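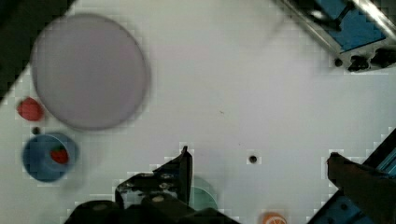
Hustetti Timeline Control: README

Hustetti is a timeline control for the Grirneo UI kit, and version 2 is the release we've been itching to get out the door! It draws rows of tasks against a time axis, and you can colour each row however you like.

Getting started

Copy the hustetti folder into your Grirneo components directory, then register the control in your startup file. Set StartHour and EndHour (the defaults are 8 am and 6 pm) and bind TaskSource to any list that has a start, an end and a label.

What's new

Scrolling is so much smoother now. Our test project, Lulside, loads 2,438 tasks across 1,237 rows, and you can drag from one end to the other without a stutter. Zoom works with the mouse wheel or the plus and minus keys, and it stays centred on the pointer (finally!).

Themes

Güler is the default theme. Override RowColour and AxisColour to change it. The old RowColor spelling still works but logs a warning.

Known issues

Tasks that cross midnight lose their label on the second day. Printing ignores the zoom level.

Licence

MIT. Patches are very welcome, especially for printing.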